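Kravets skins leaving Prorkance shop tonight

February 24, 2021

Bad timing for anyone saving up. Serico confirmed this morning that the Kravets set leaves the Prorkance store tonight at reset, 3 skins plus the glider. Full bundle is 3599 coins, singles still up untill then.

No word on a return. Community manager Zoia Semeniuk posted only that the set is "going on a break." Last break was long. Players in the replies not happy, a few asking for one more weekend. 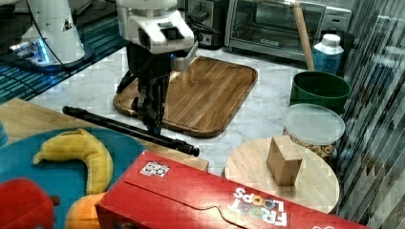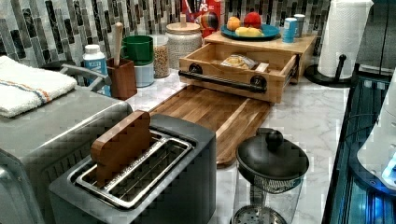 Also in tonight's update: patch 509, small one. Fixes the lobby freeze on older consoles and the bug where squads of 4 got split after a rematch. Ranked is down while it goes in, casual stays up.

Streamer Matvii Prokopenko says he'll be gifting Kravets singles on his channel right up to reset. Need to have him on your friends list already, new adds wont count in time.

Refunds work the same as before, unused items only. Next set not announced, but Serico says the February pass keeps running and nothing in it changes.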